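Home improvement and household > Furniture care

Grey marks on a white tabletop from metal feet and stands

Posted 10/9/18
Viewed 1231 times

Igor Zalewska

I have a white table that gets used for everything and I'm losing the fight with grey marks on it. They look like pencil lines, some short and some a good hand's width long. I'm fairly sure they come from metal things being slid across it. We have a few items that sit on the table with bare metal touching the top, such as a desk stand, a napkin holder and a little rack for keys and mail. They get pushed aside at dinner time and pulled back afterwards.

The table is a Cuder, bought second-hand in Flalstead when we moved, so I have no paperwork and no idea what the surface is. It isn't glossy, more of a soft sheen. If I knock on it the sound is dull. The white stops at a light brown wooden strip along the edge, so I don't know if it is painted or coated with something. The underside is a plain pale brown board and there's a sticker with a number on it that has mostly rubbed off.
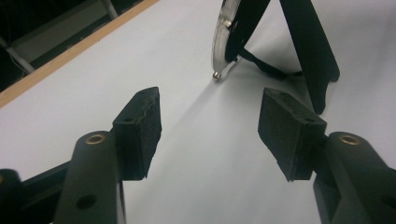
What I've tried so far: warm water with dish soap, which takes off food and fingerprints but does nothing to the grey. Vinegar and water, same result. A pencil eraser, which did lighten one mark a little, but it took ages and left crumbs everywhere. I also tried a cream cleanser on a small patch near the end and it took the mark right off, but now when the light comes in low I can see the patch is shinier than the rest. I stopped there.

I'd like to know whether these are scratches or something sitting on top of the surface. If I run a fingernail over them I can't feel anything except on two of the long ones, and even then I might be imagining it. I'd also like to know how to stop it happening, short of putting a tablecloth on. My partner doesn't want a tablecloth and I don't really either.

One more thing, a friend told me about something called Skelel paste, for cleaning sinks. The tub says it is safe on "most hard surfaces" but it doesn't list tables. Has anyone used it on furniture?

Thanks in advance.

Elżbieta Ostrowski

Those are metal transfer marks by the sound of it. A soft metal like aluminium, or the plating on a cheap stand, rubs off on a harder surface the same way pencil lead rubs off on paper. White plates get them from cutlery. If you can't feel the line with a nail, most of it is probably metal on top and it can come off. The two long ones you can feel may have a real scratch underneath with metal in it, and in that case you can get the grey out but a faint line will stay.

You need to find out what the surface is before you go any further, and you can do it without paperwork. Pick a spot on the underside of the edge where the white wraps around. Put a little methylated spirits on a white cotton bud and rub gently for a few seconds. If the cotton picks up white, you have a paint that the spirits will soften, so keep spirits and anything stronger well away from the top. If the cotton stays clean, it is more likely a baked coating or a melamine-type surface and you have more room to work. Check the spot again once it has dried. If it has gone dull or sticky, stop.

What I do on mine, in this order:

Wash the top with dish soap and warm water and dry it properly. Any grit left on there will get dragged around in the next step and you'll have new marks.

Mix bicarb soda with enough water to make a runny paste. Put it on a soft damp cloth – an old T-shirt is fine – and rub along the mark with light pressure. Don't scrub in circles. Give it a minute or so, wipe, and look. Most of the short marks should go at this stage.

If there's still grey, do it a second time before reaching for anything else. People give up too early on bicarb.

For what's left, a white melamine sponge, wet and well squeezed out, with hardly any pressure. These are an abrasive even though they feel soft. On a sheen finish like yours they can do what your cream cleanser did, so try it on the end first and look at it from the side with a lamp.

Rinse with clean water twice. Bicarb dries to a white film and on a white table you won't notice it until you put something dark down.

About the shiny patch. You've polished the sheen up a bit and there isn't a way to put it back exactly. You could even it out by going over a larger area so the change is gradual, but I wouldn't. One patch near the end is easy to live with and a whole table of uneven shine isn't. It might also become less obvious over the next year as the rest of the table gets used and wiped.

I haven't used Skelel on furniture. I've got a tub for the kitchen sink and it feels gritty between the fingers, grittier than the cream cleanser I buy. I would leave it for the sink.

To stop it coming back, deal with the feet. Turn each item over and see what touches the table. Flat metal base: stick-on felt, cut to shape so that it doesn't show. Wire or rod ends: the small rubber caps they sell for chair legs and shelving, there are very small sizes at the hardware store. If the end is round, felt dots won't stay on, there isn't enough flat area for the glue. A drop of clear silicone works there. Turn the thing upside down, put a drop on the lowest point, leave it overnight, and it sets to a little clear pad that you won't see from standing height. I did this on a fruit stand and it lasted 4 years before one drop peeled off. Wipe the metal with spirits first or it will come off in a week.

Felt picks up grit, by the way. Run a finger over it when you dust, and change it when it goes hard. A felt pad with sand in it is worse than bare metal.

Igor Zalewska

Thank you, that's very clear. I did the cotton bud test under the edge and it came away clean, and the spot looks normal today. I'll try the bicarb on the weekend. I turned over the desk stand and there was one felt pad left on it, and you could see the old glue where the others had been, so that's at least one culprit. How much silicone is a drop? I have a tube with a nozzle and it tends to come out in a big blob.

Elżbieta Ostrowski

Less than a lentil. Squeeze some onto a bit of cardboard and pick it up on a toothpick, don't go straight from the nozzle. If there's more than one foot, try to get the drops the same size or the thing will rock. Once it's set you can trim a high one with a sharp blade. Let it cure for the full time on the tube before it goes back on the table, the uncured stuff can leave an oily ring.

Mazurek

just buff it. I used wet and dry paper, 3000 grit, on my white desk with some water and all the marks came out. took me maybe half an hour for the whole thing, then car polish over the top. looks brand new and very shiny

Elżbieta Ostrowski

That can work on a gloss top. Igor's is a sheen finish, and he has already seen what happens with cream cleanser on one small patch. Sanding will take it to gloss wherever you go, and if the white is a thin coat you can break through at the edges. Car polish often has silicone or wax in it as well and I wouldn't want that where people eat.

Mazurek

fair enough, mine is gloss and it's a computer desk. didn't see the bit about dinner

if you don't want to do the feet one by one you can also get a desk mat and stand everything on that. mine is 60 cm wide and holds the lamp, the phone stand and a pen cup, and I move the whole mat when I need the room. it's just a thick felt one. lift it at both ends, if you drag it the crumbs under it will do the scratching

Igor Zalewska

Update for anyone who finds this later. I did the bicarb twice over the whole middle section. All of the short marks are gone. One of the long ones went completely, so I must have been imagining that I could feel it. The other left a thin line that only shows if you look along the table towards the window. I didn't go on to the melamine sponge, I'm happy to stop here.

Rinsing took longer than the cleaning did. I thought I had it all, then put a black bag on the table and it had a white dusty patch on the bottom. Third rinse fixed that.

The stand has new felt all round. The key rack has rounded ends so I used the silicone and toothpick method. The first try was lopsided and it rocked, so I peeled the drops off and did them over, and the second lot came out level. I left it upside down on top of the fridge for two nights so no one would use it. The napkin holder I've moved to the sideboard for now because its base is slightly bent and only touches on one corner. I'm going to try flattening it before I stick anything to it. If anyone knows a way to do that without cracking the plating, let me know.

Elżbieta Ostrowski

Good result. For the napkin holder, I wouldn't bend it. Stick a slightly thicker felt on the sides that don't touch and thin felt on the corner that does. You can stack two layers if you only have the thin sort.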